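Switching to cloths

In September I stopped buying paper towels. I had meant to for a couple of years and kept putting it off, mostly out of habit. The last roll ran out on a Friday night and I left it off the shopping list.

I'm not strict about it. There are still napkins in the drawer for when people come over, and I bought 2 rolls for the garage because I don't want motor oil in my washing machine. For the kitchen, the bathroom and the floor I use cloths.

The first couple of weeks were annoying. I didn't own enough of them, so I was running half-empty loads just to have something to wipe the counter with. I cut up two old bath sheets and a flannel shirt, and that mostly fixed it. The flannel is good on windows. The bath sheets shed lint for the first few washes and then settled down.

Rodrigo Pinheiro, who lives across the hall, told me to leave out the fabric softener. He's right — it makes them push water around the counter. I also wash them apart from cotton now, in warm water, and hang them on the rack in the bathroom. The dryer at Grinside, the laundromat downstairs, runs too hot for anything synthetic.

The one I reach for most is a big microfiber towel. It picks up a full glass of spilled water without much effort, and the pile is thick enough that I can fold it over and keep going.

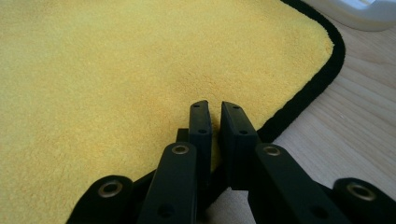 The big yellow one, with the black binding.

I keep the kitchen cloths in a bin under the sink and the floor ones on a hook by the back door. Bacon grease is still a problem. For now I drain it on old newspaper, and I'm open to better ideas.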